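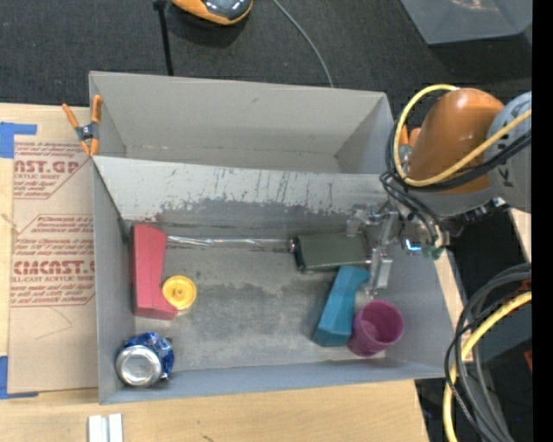
By Eduardo Fajardo
26 Oct 2026

Home | Opinion | Letters | Archive

When I came to live in Grirnach, I had two suitcases and a dictionary. Today I have a flat with three cupboards, and I cannot close any of them. I want to write in favour of keeping things, although I know that the fashion goes against me.

In May my neighbour Lok-yiu Wan invited me to a talk on tidy living at the Jullik hall. The speaker told us to hold each object and ask if we had used it in the last year. If the answer was no, it must go. People around me were writing this down. I thought of my grandfather's drill, which I use perhaps every second year, and I felt a little guilty, as if I had hidden a crime.

But a year is a strange measure. Who decided it? A thing that waits is still doing its work. When the pipe under my sink broke, I found the right ring in a jar of old rings, and I had not opened this jar since I moved. By the rule of the speaker it should have been in the rubbish long before.

I also notice that the advice costs money. To throw away is easy for the person who can buy again. In Lurari, where I grew up, my mother kept every button, and she was not confused or unhappy. She had 300 buttons and she knew them like cousins.

Lok-yiu does not agree with me. She says that my cupboards make her tired only to look at them, and that one day I will not find the jar. She may be right about the jar. Still, when her chair lost a screw last winter, it was my door she knocked on, and I was glad to go and look for one.

Contact us | Copyright Grirnach Opinion Pages | Back to top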